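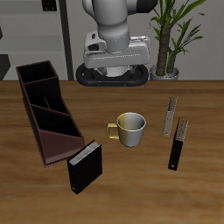 A tall potted plant at the back of the table

About Clarard

Clarard is a sewing school on Wurov Street in Cirnden. We teach adults and teenagers to make clothes they will really wear, and to mend the ones they already have. We opened with a single evening class, one cutting table and a box of borrowed scissors, and we now run 13 courses a year. We still get a thrill every time someone puts in their first zipper!

How we started

Nhyira Annan learned to sew in her aunt's dress shop and spent years altering wedding clothes before she taught anyone. Friends kept asking her to hem their pants. She offered to show them how to do it themselves (some of them took a little persuading), and those evenings at her kitchen table grew into the school. Hòa Trịnh came to one of the first classes to fix a coat lining, stayed for the pattern drafting course, and now teaches it. He still wears the coat.

What we teach

Beginners start with straight seams and a drawstring bag, then move on to an elastic-waist skirt or a pair of pajama pants. After that you can go wherever you like: shirts, knits, linings, tailoring, or the repair course, which has become our busiest class by far. Hòa's drafting course runs every November and starts with your own measurements, so the pattern you take home is one that fits you and not a size on a chart.

We love odd requests. People have come to us wanting to copy a favorite dress that was falling apart, or make a cape for a school play, or turn a grandfather's shirts into a quilt. If we don't know how to do it, we'll have a great time working it out with you.

Our classes

Evening classes last 90 minutes and Saturday workshops run most of the day, with a long break for lunch. Machines, thread, pins and pattern paper are all provided. Bring your own fabric, or ask us for the shopping list when you sign up. You're welcome to bring your own machine too, especially if it's been sitting in a closet and you're a bit scared of it!

The Adjei Room

Our fabric library is called the Adjei Room, after the family who ran the tailoring shop here before us and left us their shelves and a huge amount of wool. Students can take remnants from it for practice pieces, and anyone in town can drop off clean fabric of a yard or more during class hours.

Come and see us

Our door is at 34 Wurov Street, up one flight of stairs, and there's an elevator around the side. Drop in before any evening class to look around, try a machine and ask us anything.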